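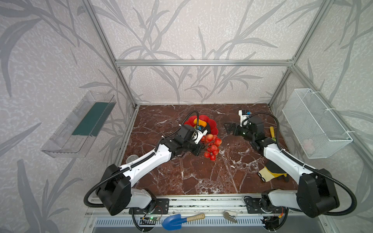
# Anska Produce Plate

Table-setting recordings from the Hepburn room: artificial fruits and vegetables and a red scalloped plate on a reddish-brown marble top. Maintained by Mariama Fiadzo and Sena Ackah. Current release: January 28, 2021.

## Contents

- 600 episodes, 30 of them held out for validation
- 23 produce items in the full prop list
- 7 plate layouts, set by index in `layout.csv`

Not every item is used in every episode. Item names follow the prop list, so a squash stays a squash even where it could pass for a papaya.
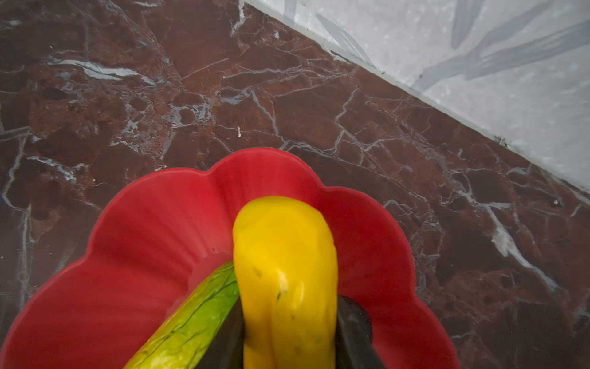
The plate position is not fixed. Each episode records its own start position, measured from the back left corner of the marble to the nearest point of the rim - not to the center of the plate.

We use cookies to remember your display settings. Accept | Manage preferences

## Labels

One row per item per episode: item name, start zone, end zone. Zones are `plate`, `table` and `off`. Small garden tools and the work glove are labeled `other` and have no target zone.
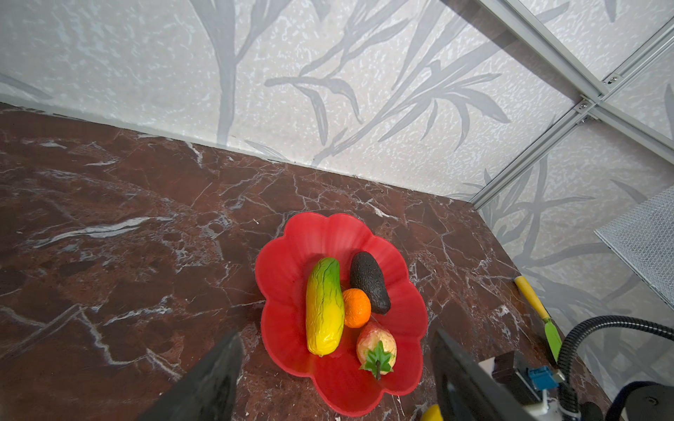 Does an item count as on the plate if it rests on the rim?
It counts as `plate` when no part of it touches the marble. Otherwise it is `table`.

## Known issues

Peach and tangerine labels were swapped in part of the September batch. Corrected rows carry `fix=1`. 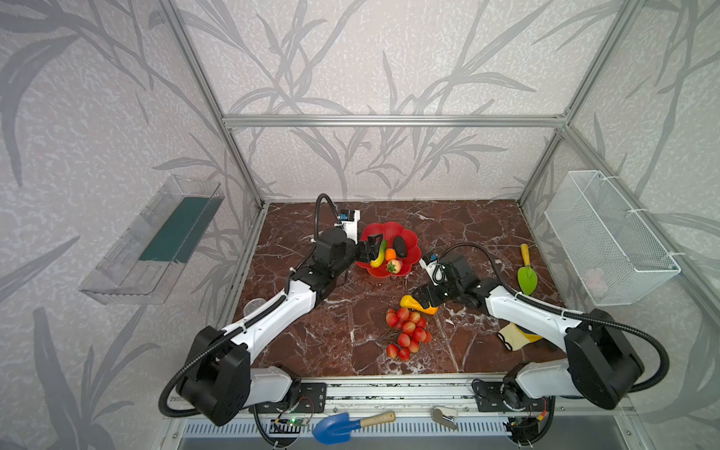 Mixed produce on the red plate, with the yellow bell pepper held in the right gripper.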